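Ticket 2696 – Erden coffee machine cuts out mid-shot
Opened by: Jolanta Makowska
Product: Erden, red, 89 weeks old going by the receipt
Status: Closed

Hi all, I'm copying my whole log in here as I go, so sorry in advance for the length! The short version is that my Erden switches itself off in the middle of pulling a shot. Everything goes dark, the pump stops, and I'm left with a sad half inch of coffee. After a minute or so I can press the power button and it comes back like nothing happened. It started on a Sunday with people over (of course) and it's been doing it on and off ever since.

What I know so far: it heats up fine. It never does it while idling. The breaker in the hall doesn't trip, and the outlet is fine with my phone charger in it. I haven't dropped it or moved it to a new spot, and I descale it when the light tells me to, mostly.

Step 1. Power it from a different outlet

Unplugged it, carried it over to the other side of the room and ran it straight from the wall with no extension cord. Pulled four shots. The third one cut out. So I don't think it's the outlet, and I put it back where it lives.

Step 2. Basket empty, water only

Took the portafilter out completely and ran plain water into a mug, over and over, until I'd gone through the whole tank. No cutouts at all. Then I locked the portafilter back in with an empty basket and ran another tank. Still fine. I got my hopes up here, then put coffee in and it died at nine seconds.

Step 3. Grind coarser

Brullix support (thank you, Apolinar Maldonado, for actually reading what I wrote) told me a too-fine grind can make the pump strain on this model and asked me to go two notches coarser. I did. Fewer cutouts, but I still got one on the second morning. The coffee was also terrible, sort of like hot tea.

Step 4. Check the space it's standing in

Apolinar wanted to know how much room there is and what's close by. The machine sits at the left end of the counter, against the white wall, with the gas stove on the same counter. You'll find it in the second one.

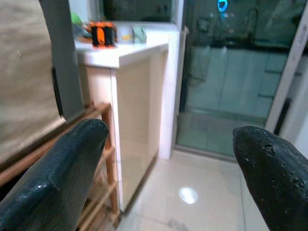
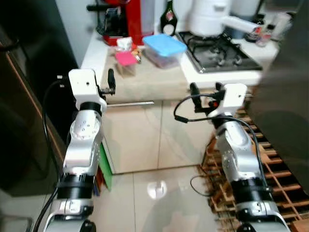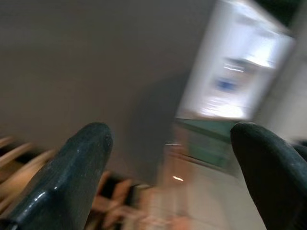 Step 5. Pull it forward

His reply was to bring it out from the wall by a hand's width and leave the back clear, then try a full day of normal use. I also stopped using the stove while the coffee was on, just to keep things simple. Normal use in this house is five or six shots, more if my sister comes by. Result: one cutout, late afternoon. I wrote down the time and then forgot where I wrote it.

What I did notice is that I'd bumped the machine with my elbow right before it went off. So I tried it on purpose. Pulled a shot, gave the side a little nudge – dead. Waited, powered up, nudged it again with nothing running, and the lights flickered. I had never once thought to do that!

Step 6. The cord

On this model the cord unplugs from the back of the machine as well as from the wall. I'd assumed it was fixed. I pulled it out and it came away with no effort at all, so it had been sitting about half in. I'm guessing the pump shakes things more when it's pushing against a packed basket, and that's why plain water never set it off.

Unplugged at the wall first, please, if you're following along. I looked at both ends for scorch marks and found none, wiped the dust out of the socket with a dry cloth, and pushed the cord in until I felt it click. It takes a fairly firm shove.

Step 7. Retest

Back to my old grind setting. Eight shots over two days with plenty of nudging, no cutouts. Then I used the stove at the same time, like I normally would, and still nothing.

Apolinar offered to send a replacement cord in case the old one has gotten loose inside, and I said yes please. It arrived Thursday, August 13, 2020, and it's a noticeably tighter fit. I've kept the old one in a drawer, though he'd like me to throw it out, and he's probably right.

Closing this from my side. If it comes back I'll reopen under the same number.

Comments (4)

somham_kev: Mine does this but only on the steam setting. Going to check the cord tonight, thanks.

Apolinar Maldonado (Brullix): Thanks for the log, Jolanta. Please do throw the old cord out.

pantcoffee: Two notches coarser on the Erden is undrinkable, agree 100%

somham_kev: Cord was in all the way. Opening my own ticket.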